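Rebuilding the sidebar regions on the Sternen site

4 minute read

Print this page | E-mail this page

The Sternen site has been on the same theme since I took it over, and the sidebar was the part I liked least. Every block in it was placed by hand on every page type. Changing the order of two blocks meant editing nine templates, and the templates had drifted apart over time, so the same edit did not always go in the same spot.

Fidel Garrido asked for a second sidebar on the landing pages in April. I put it off. What follows is how I finally did it, mostly so I can find the settings again.

The first job was to work out what was in the database. The block table had 1156 rows. Most were old revisions that the import from Fuentealba had saved as separate blocks, each with its own ID and no parent. The admin screen hides them if they are unpublished, but the region query still loads them before it filters. I wrote a short script to match rows by title and body hash, keep the newest, and point any placement records at it. Run it on a copy first. My first version compared titles without trimming white space and left half the duplicates in place.

With that done I set up three regions: side_top, side_main and side_foot. The old theme had one region called "right", which made no sense once the phone layout moved it under the content. Names that describe position on a wide screen go stale quickly. I kept "right" as an alias for side_main so that the newsletter module, which has the name hard-coded, would still find it.

Placement is now a rule on the block. Each rule has a path pattern, a content type and a weight. If the path pattern is empty it matches everything. If two blocks have the same weight they sort by ID, which is not documented and cost me an evening. I number weights in steps of ten to leave gaps.
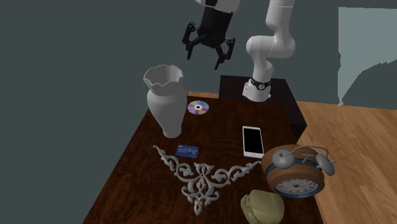
Robot arm and gripper over a dark wooden table (computer rendering).

The media block needed separate treatment. It pulls a field from the current node, so it can't be cached once for the whole site like the others. I set its cache key to node ID plus language. Mỹ Hứa pointed out that the listing pages have no current node, so the key came back as an empty string and every listing page shared one cached copy. The fix is to fall back to the path when the node ID is missing.

The landing pages get their second sidebar from a template override. Copy page.tpl to page--landing.tpl, add the new region, and clear the theme registry. Clearing the page cache alone does nothing here. If the region shows up in the admin screen but prints nothing, check that the machine name in the template uses an underscore and not a hyphen.

Editors can move blocks between regions but can't change the path patterns. Patricio Leiva wanted that opened up for the Plolska section, where pages come and go a lot. I gave that section its own role with a fixed path prefix, so a bad pattern can only break pages below it. The prefix is checked on save. It is not checked on import, and I have not fixed that yet.

Still open:

- The print style sheet prints side_foot twice on long pages.
- The alias for "right" should go once the newsletter module is replaced.
- Weights are not carried over when a block is cloned.

Cristóbal Carrasco is running the same setup on the Sosa site with an older version of the layout module. He reports that the alias has to be declared before the real region there, or it is ignored. I have not tested this.

Contact | Copyright February 2017 | Back to top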